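A Morning at the Velley Open Day

I had been trying to get a spot at the Kikinex open day for two years running, so when the email came through for May 21, 2024 I said yes before checking whether I could get the day off. (I could. Phew.) The workshop is in Velley, behind the old grain store, and you find it by following hand-painted arrows from the bus stop. The last arrow points straight at a hedge. Walk past the hedge.

They let in 60 visitors and split us up at the door. My group got Venla Vainio, who trains the people who train the robots, and who talks very fast and with both hands, even when one of them is holding a coffee. I liked her right away.

First stop was the hand-guiding room. I had read about this and still wasn't ready for how physical it is! You take hold of the arm just above the gripper, press a button to make it go limp, and walk it through the job yourself. The job that day was putting a wooden peg in a hole. The arm feels like pushing a shopping cart through shallow water, heavy at first and then it just glides. I got the peg in on my third go. A boy of maybe nine got it in on his first, and his dad had to be told to stop filming and let the next person have a turn.

Then the remote room, my favorite by a mile. Here you sit with a pair of handles in front of you, and whatever your hands do, the arms across the room do too. Squeeze the left handle and the left gripper closes. The rig is called Tretix and has been rebuilt 4 times, mostly, Venla told us, because of the handles. People grip harder when they are concentrating, and the early ones made everybody's thumbs ache.

The task was cloth. Pick it up, lay it out, fold it, put it down. The operators do this over and over, and each run gets saved with the camera views and the movements together. The counter on the wall stood at 757 runs when we came in, and a little cheer went up in our group each time it ticked over. I asked whether a clumsy run gets thrown out. Some do, but Venla likes to keep the ones where the operator slips and then recovers, because the robot is going to slip too and needs to have seen what comes next.

What got me was how little feeling you have through the handles. You do it all by eye. I sat down to try, grabbed at a folded dish towel, closed on nothing, and announced "got it" to the whole room. The operators were very kind.

Anything with a fringe is a step up in difficulty. The strands go wherever they like, over the fingers and under them, and you have to decide whether you are holding the cloth or only its edge.

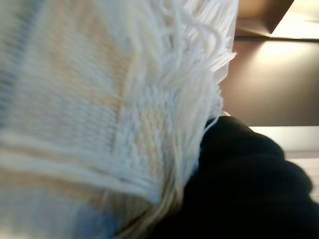
Wrist camera view: cream fringed textile at the black gripper finger, with yarn strands lying over it.

We finished in the Eskildsen room, which is really a long corridor with tables, where you can look through old recordings on a screen and step them forward with a dial. I could have stayed there all afternoon. You start to recognize the operators by how they move! One comes in low and sideways every single time, another hovers for ages and then pounces.

Practical bits, if you want to go: wear flat shoes, eat beforehand (there was coffee and a plate of ginger cookies that lasted 3 minutes), and put your name down for the remote room as soon as you arrive. The next open day is in December and I've already asked to be on the list.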